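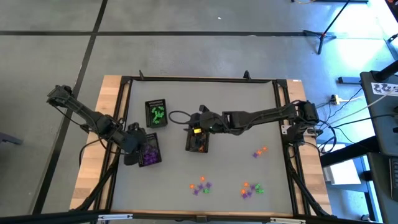 October 9, 2020
Vocal overdubs, Mousavi record, song 3 ("Londstead")

Set up in the small booth. Large-diaphragm condenser, cardioid, pop filter a hand's width off the capsule. High-pass at 70 Hz on the preamp. The 100 Hz position from the June session thinned the low verses too much and we ended up putting it back with EQ.

Preamp gain three clicks lower than the guide vocal. The last chorus is much louder than anything else in the song and the guide clipped on the held note. Compressor on the way in at 3:1, slow attack, barely moving in the verses. Linnea Björklund would prefer no compression to tape at all. I left a clean split on track 13 so the question can be settled at the mix.

Takes 1 and 2: headphone level, nothing usable. Take 4 is the one for verses. Take 6 has the better bridge but she drifts sharp on the way out of it, nearly a quarter tone by the last word. Tried one ear off the headphones and the pitch settled at once. Click bleed went up as a result – audible in the gap before verse two, will need a manual mute there.

Breaths: leave them in. The singer asked for this and the song is sparse enough to carry it. Only the double breath before the second chorus should come down, by clip gain, no gate.

Harmony parts: low third done, high part not done. Voice was tired and we stopped. Marit Backlund has the chart and wants the high line moved to the second half of the chorus only. Try that first next session before recording it full length.

Sastex plate on the monitor send only, short decay, not printed. The Gulter spring was noisy again on the left return. Swapped the cable, same hum. Swapped the channel, hum followed the unit. Out of the rack until somebody opens it.

Rough comp saved as version B. Version A has the old bridge lyric, keep it until the label confirms the change.

To do:
high harmony, second half of chorus
re-record the spoken line at the end, mic further back
check phase between the condenser and the room mic – sounded hollow in mono
tune nothing until the comp is approved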